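**Ticket: Live scoring feed drops overs, Pultcombe ground**
Status: Resolved
Category: Scoring software / scoreboard link
Opened: February

**Reported problem**

Pultcombe Cricket Club runs the Gerus scoring app on a tablet in the scorers' box. The app sends each ball to the Breser scoreboard on the far side of the ground and to the public match page. During an indoor trial ahead of the season, the match page stopped at 19 overs while the tablet carried on. The board showed the right total but the wrong number of wickets. Restarting the app brought the page back, with 6 balls missing.

**Setup**

- Gerus app, current release, one tablet
- Breser board controller, wired to the pavilion network
- Board cable run of 80 meters
- Match page refreshes every 1000 ms

**Log**

10:15. Asked the club for the match file and the app log. Both received. The match file is complete and every ball is there, so the scoring itself is fine.

10:40. The app log shows the tablet switching from the pavilion network to the guest network at the end of the 19th over. Balls entered during the switch were saved on the tablet and never sent.

11:05. Asked the club to forget the guest network on the tablet and score a short test innings in the clubhouse. Page kept up. Board still wrong on wickets.
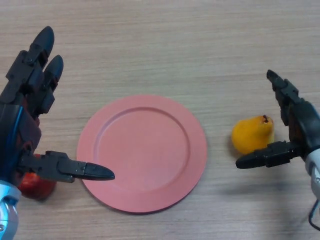
*Pink plate on the table.*

11:50. Looked at the wickets fault separately. The board adds one wicket for a retired batter. Gerus sends "retired hurt" and "retired out" as different codes, but the board profile in use treats both as out. The club was on the old Song profile, left over from the previous board.

12:20. Club loaded the Breser profile from Settings > Display > Board type. Restarted the controller. Retired hurt no longer adds a wicket. Retired out still does, as it should.

13:30. Second test innings, more than 19 overs this time, with one retirement and two wides off the last ball. Page, board and tablet all matched at the close.

**Cause**

1. Tablet moved to the guest network mid-innings.
2. Wrong board profile.

**Fix**

Guest network removed from the tablet. Board type changed to Breser. Missing balls restored with Match > Resend all.

**Still open**

Gerus should resend unsent balls by itself after a network change. Passed to the app team as a separate request. Until then, scorers should check the page against the book at each drinks break and use Resend all if they differ.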